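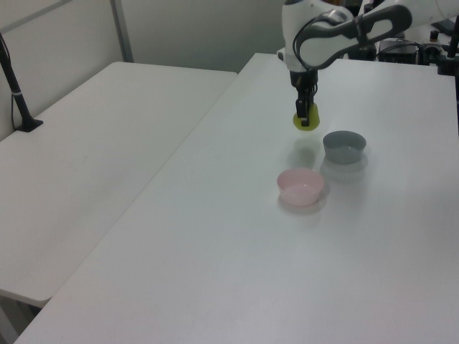 A robot arm holding a yellow-green object over a table. Two bowls, one grey and one pink, stand close together below.

How do you teach a robot to tidy up?

A robot arm does not know what "put it in the bowl" means. It has motors, joints and a gripper, and each motor needs a number telling it where to go. Writing all those numbers by hand would take a very long time. At the Plemetti workshop in Zollton, people show the robot what to do.

There are two ways of showing.

The first is by hand. A person takes hold of the arm and moves it through the job. The motors are set to go slack, so the arm is easy to push. Sensors in the joints measure every angle along the way.

The second is by remote control. The person stands back and moves a small controller called a Pacheco handle. When the handle tilts, the arm tilts. When the person squeezes the trigger, the two fingers of the gripper close.

One complete go at a job is called a demonstration. During a demonstration the computer saves two things many times a second: what the camera sees, and where the arm is.

Why one demonstration is not enough

Suppose the robot is shown the job once, with the bowl in one place. If the bowl is then moved a hand's width to the left, the robot may still let go over the old spot. It has copied the movement but has not learned to look for the bowl.

So the person repeats the job and changes something each time - the position of a bowl, the starting point of the arm, the side the object is picked up from. For the first bowl task the workshop recorded 260 demonstrations. The full collection now holds 3752, and the target is 4000.

A program named Morkent then studies the recordings. It compares the pictures with the movements and works out which movement usually goes with which picture. This stage is called training.

Words to know

Gripper: the part of a robot arm that holds things.
Joint: a place where the arm can bend or turn.
Demonstration: one recorded go at a job.
Training: the stage when a program learns from recordings.

Page last checked: 2024-03-13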